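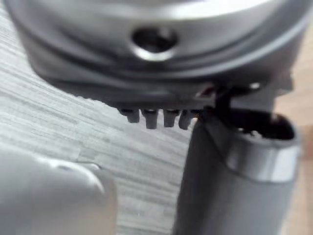
The gray cylinder with its open top, under the brushed metal housing at the Cleretum workshop.

Zulkifli Purba has run the Cleretum repair shop for 18 years. He works in one long room behind a tire store, and he starts at seven because the street is quiet then. When I visited in November he was already at the bench.

"People think I fix things all day," he said. "Mostly I clean them and look at them. The fixing is short."

The shop took in 890 jobs last year. Purba writes each one in a ledger by hand, with the part, the fault and what he charged. He tried a program called Pemov for a few months and went back to paper.

"I could never find anything in it. In the book I remember which side of the page it was on."

I asked about metal housings, which make up a good share of the work. He said the groove is where he looks first.

"Any groove that goes around a part collects dirt. Then the two halves don't sit right and the customer thinks the part is bent. I had one last spring, a man wanted to pay for a new one. It was grit. I charged him for the cleaning."

Small tabs are his other worry. He won't pry at them with a screwdriver, and he has told both of his apprentices the same.

"You break one and you're ordering the whole ring. The last ring I ordered from Dredus cost me $384, and I paid for it myself."

He stores open containers upright and checks inside before he puts anything away. Screws end up in them, he said, and so do washers.

The rent went up in the summer, to $2,264 a month. Purba has thought about moving to a smaller place near Chong, where his brother lives, but the bench would have to be cut in two to get it out the door.

"So I'm staying for now," he said. "Ask me again when the lease is up."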